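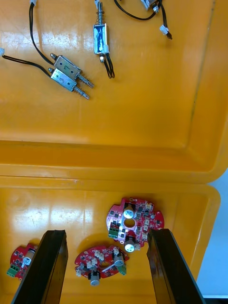

The monthly parts and projects meeting of the Sudholm Tinkerers opened with 37 members signed in, our best turnout since spring! Rosalinda Mercado chaired and Aparecida Aguiar took the minutes. The July minutes were approved with one fix (the Ekau bench is at the back wall, by the sink). Rosalinda then went straight to the Lemia project, our ball-sorting table, and there was a lot of good news. The solenoids and the red round boards are together in the orange case, so anyone working on Lemia can grab one box and get going. Aparecida asked that the handwritten marks on the solenoids be left alone until the parts list is done, and everyone agreed.

Last updated: 11 Aug 2019
Filed under: Club Minutes > Electronics Group

1. Lemia build
Rosalinda walked us through the plan for the gates. Each gate gets one solenoid, and she'd like to try short pulses first and see how the springs feel. Lots of ideas from the floor, including a second row of gates (loved by many, parked for now). The firmware is up to 700 lines and the comments are a pleasure to read. Big thanks to the Wijesinghe team for lending their bench supply!

2. Wiring
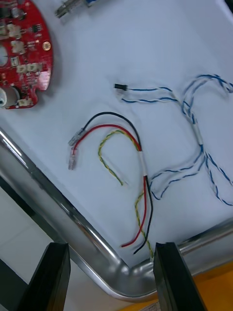
Harness on the white table, with the twisted yellow-and-green pair and clear crimp connectors.

Good discussion of wire colors. Red and black stay as power on every harness we make. Yellow and green will be the signal pair, always twisted. Motion to write this up as a one-page sheet: passed, no objections. Aparecida will draft it and bring copies.

A crimping night was proposed and got cheers. Beginners very welcome, bring your own strippers if you have them.

3. Money
Balance is $2,734. Rosalinda asked for $211 for connectors, wire and a better crimp tool. Approved.

4. Other business
The shelf by the door needs new labels. Two offers of help already, more are welcome.

Action items
Aparecida: wire color sheet, solenoid parts list
Rosalinda: order connectors and crimp tool, pick a date for crimping night
All: send label ideas to the club mailbox

Meeting closed, and plenty of people stayed to talk gates.

Related items
Minutes, July meeting
Lemia: first sketches and gate layout
Ekau bench sign-up rules
Soldering basics handout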